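Sarix opens orders for two-arm sorting kit

Harnport-based Sarix has started taking orders for Grovau, a bench-top kit that sorts small packaged goods into baskets.
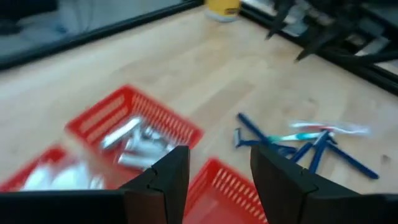
Wiesława Mazurek said her packing room in Lamont would look at the kit for toiletry sets, but only if changing over from one product mix to another could be done by the people already on shift. She has asked Sarix for a trial in May.

The kit comes with two arms, grippers and a camera at the wrist, and is meant for mixed items such as razors and toothbrushes that arrive in a pile. Red slotted baskets hold the sorted goods on the table. Buyers supply their own bench.

Sarix lists a top rate of 440 items an hour with one arm working and 502 with both. The small gap between the two figures comes from the arms having to wait for each other over the same part of the table, according to the company. A software update due later in the year is supposed to shorten those waits -- it will be free to early buyers.

Rental starts at 3000 dollars a month, with setup charged separately at 1000 dollars. Hiyori Iwasaki of Sarix said the price covers replacement gripper fingers and phone support, but not visits to the site. Items in clear wrap can still be slow to pick, she said, and customers should send samples before they sign.

Orders placed now will ship from Harnport in the fall.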